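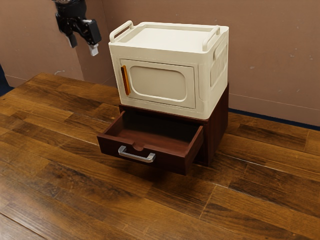 Zodwa Zulu asked last time why the planner can't just replay one good drawer pull forever. Fair question! It can, right up until the cabinet shifts a little and the stored path misses the handle.

So in Elley (our simulator for this unit) you'll write the approach in the handle's own coordinates. Get the handle pose first, then set a pre-grasp point 15 cm out from the bar, and only then ask for a path. 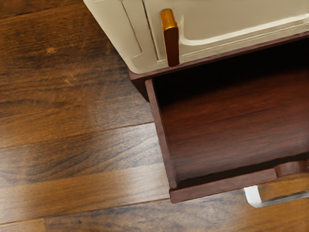 Once you've got that path, check it for collisions with the drawer wide open as well as shut. I forgot this myself when I built the September demo, and I lost an evening to it. The drawer joint is a slider, so its state is one number and you can sweep it in a loop.

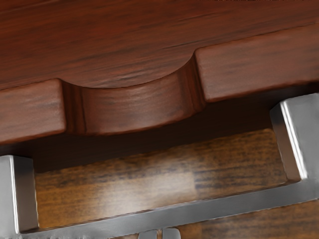
For the last couple of centimeters, slow the arm down and switch from position control to compliance. Start with the gains in Bożena Ziółkowski's config file, then play with them (please keep a copy!). Run all 148 start poses and hand in your log plus the 6 worst runs, with a line on each.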